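Ticket 1144: Clutter-table episodes rejected at review
Site: Fenwood
Opened by: Nimal Fakir
Assigned to: Brodie Merrick
Status: Closed, August

Problem: Review rejected 117 episodes from table 4. Reason code on all of them was "start state not per rule." Operators report following the Droltholm layout sheet.

09:40 Compared the sheet at the table with the current one. The table copy is the old revision. It allows the gripper to start open next to an object. The current rule wants it closed and clear of all items until the start tone.
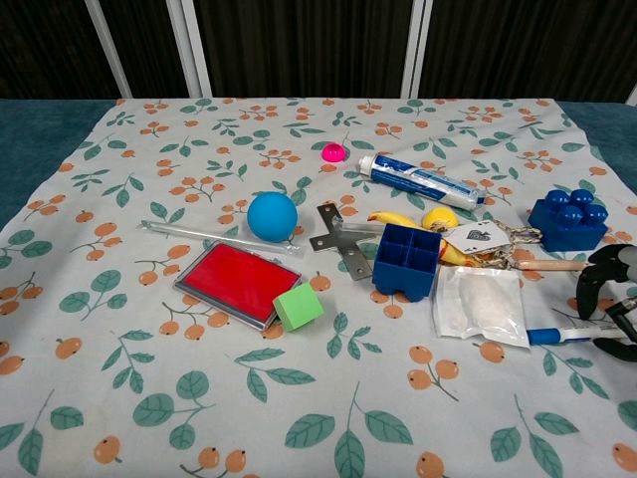 10:15 Overlapping items are allowed under both revisions. Do not spread them out before a run. Partly hidden objects are wanted in this set.

11:05 Replaced the sheet. Ran two test episodes with Pieter Smits. Both passed review.

Fix: Remove old sheets at every table. Write the revision number in the shift log before the first run. Rejected episodes stay rejected; do not relabel.

Comments (2)

Pascal Coste: Same old sheet was on our table at Hosama. Replaced.

Killian Baudry: Does the closed start apply to the sorting tasks too?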